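Stirton 800 bench table, three months in

Quick one, I have a class to set up for. Bought in May, replaced two folding tables that sagged in the middle. Review of the brown top, full size. They do a gray one too, haven't tried it.

Short version: good table. Heavy. Buy it if you never plan to move it.

Delivery. Came on a pallet in two boxes, one for the top, one for legs and rails. Top box had a crushed corner but the top itself was fine. Driver would not bring it past the door. Paid 50 extra for "inside delivery" and inside turned out to mean the hallway. Asked Stirton for it back, got it back, took 19 days and three emails.

Assembly. Instructions are one sheet, drawings only, and the drawing for the back rail is upside down compared to the others. Lost half an hour on that. Domenica Ruchti helped me flip it over when the legs were on, and you really do want two people for that part. Maybe three. Bolts are all the same size, which I loved. Hex key in the bag is junk, use your own.

Leveling feet are fine. Turn by hand until there's weight on the table, then you need a wrench. Our floor slopes toward the drain so one foot is nearly all the way out and its still steady. No rocking when you lean on it, and I lean on it a lot.

Cleaning. Damp rag, done. Marker came off with rubbing alcohol. Solder blob left a tiny shiny spot, my fault, can't find it now unless I go looking. Coffee ring from June, gone. Superglue, not gone. Don't glue on it without a mat.

Compared to the Narneck we had on loan last year: Narneck is lighter and cheaper and has a drawer. Also shiny as a plate, and under our ceiling lights that drove me nuts. Rotuseck makes one with a better leg, but the top is narrow and you end up stacking things. If money was no object I'd put the Stirton top on Rotuseck legs. Somebody has probably done it.
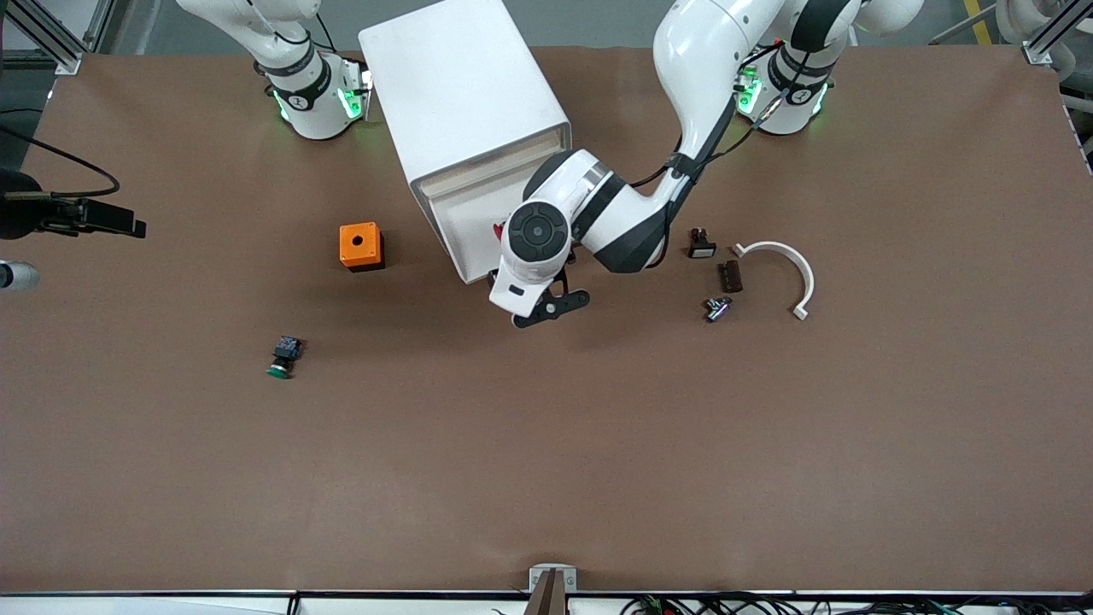 Size is what I paid for and I'm not sorry. On the old tables anything tall had to go on the floor before you could lay out parts. On this one the white cabinet stands there turned at an angle and the little orange box and the switch with the green button still get open tabletop to the left of it. Flat finish helps a lot with small black parts too, you'd think they would vanish on brown but I find them faster than I did on the Narneck. The speckle is slight, hides dust. Maybe hides it too well.

Gripes. Edges are square and hard, my hip has met the corner more than once. No cable hole. Sadeghi sells a clamp-on tray that's supposed to fit, but the clamp opens a hair too small for this top, so measure before you order (I didnt). And the weight. 93 kilos on the packing slip and I believe every one of them.

Price has gone up since I ordered. At what I paid, yes, again. At the new price probably still yes but I'd wait for a sale.

Four stars. Would be five with rounded corners and a hex key that isn't made of cheese.

Edit August 9, 2023: Stirton wrote back about the cable hole. You can drill the top yourself, at least 4 inches in from the edge, doesn't void anything. Going to do it this weekend.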